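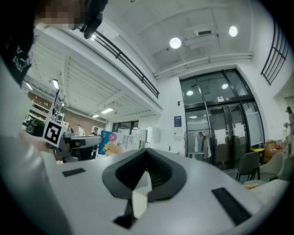

April, late afternoon, Hultitz hall

Settled in with tea to write up the room before I forget it all, and I'm glad I did, as I'd already lost half of what Mareike told me this morning. We have been in here 15 days now and I'm getting fond of the place. It's bright, it has that lovely high ceiling, and you can call up to whoever is on the upper level and have a proper conversation over the railing. At Steinbach we had to phone each other from one end of the corridor to the other!

Lights first. Marlene came by with her meter and got 300 lux on the floor under the upper level with the round ceiling lights on and the blinds down. She wants more than that for close work. I said we could try moving the small table out into the open part first and see how people like it there before we ask for another fitting. She wasn't entirely convinced, but she helped me carry it, so I'm counting that as a yes for this week.

Then the air conditioning. The unit is up on the ceiling between the lights, and with it set to 23 it's comfortable downstairs and too warm on the upper level by four o'clock. Mattes has been keeping a jacket on down here all the same (he feels every draft, poor man, he was just like this at Wurkelberg). I've set it one degree lower as of today. Please write it on this page if you change it - I don't mind in the least, I would only like to know.

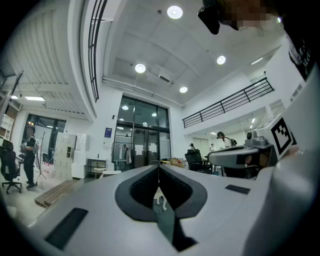 Toward the glass doors, with the upper level railing and the ceiling lights on.

The long white run above the doors is still a puzzle to me. Jannik says it's only boxing for cables, Rattana thinks there's air going through it, and the plan we were given leaves it out altogether. I'd like to find out before anybody screws a hook into it. Rattana has offered to ask for the older drawings, and until she has them we hang nothing on that wall.

Railing: black paint is chipped near the top of the stairs, and there's a rattle if you lean on it there. I went along the rest with a hand on it and felt nothing move. Mareike has the touch-up paint from the Tisari job and will bring it in, and I'll go over the fixings with her when she does.

Still open:
meter reading on the upper level, after dark
stop for the left-hand glass door, it swings back on you when your arms are full
filter in the air conditioning, date of last change not known
stool with the short leg, felt pad or swap it

Tea's gone cold. Table stays where it is overnight.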